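**Pryor opens free repair and storage course for home kitchens**

UVETSIDE — Pryor, the household goods cooperative, will run a free course on mending, sorting and storing everyday kitchen items from September. It will be held at the old Truvasora mill, a brick building put up in 1912 and used until recently as a carpet store.

The course has 210 places across the autumn. Each session lasts 2 hours and starts at 6.30 pm. People can book one session or the full set, and no tools or earlier experience are needed.

Topics include sewing up tea towels and oven gloves, replacing worn lid seals, sharpening knives, and planning a cupboard so that food gets eaten before it goes off. One evening is set aside for freezing and labelling leftovers.

"We asked our members what they throw away most often, and 261 of them wrote back," said Auður Toft, who leads the programme at Pryor. "Tubs without lids came first, then cloths with holes in them. Most of it could have stayed in use for years."

Katsuhiko Takeda will teach the mending sessions. He ran the alterations counter at Teltus for most of his working life and now lives in Uvetside. "I start with thread — which one to pick and how to finish it off," he said. "People can get on with the rest at home."

The mill has step-free access from the yard, and the bus stops outside. Children over ten may attend with an adult. 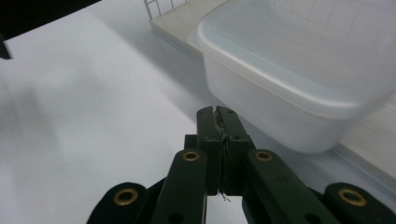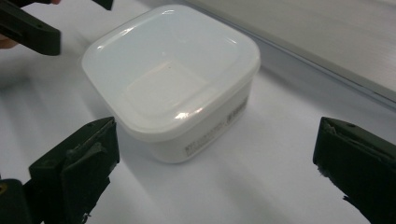 ## Booking

Places can be booked at the Pryor shop counter or by telephone from August. Anyone who can no longer attend is asked to let the shop know so the place can be passed on.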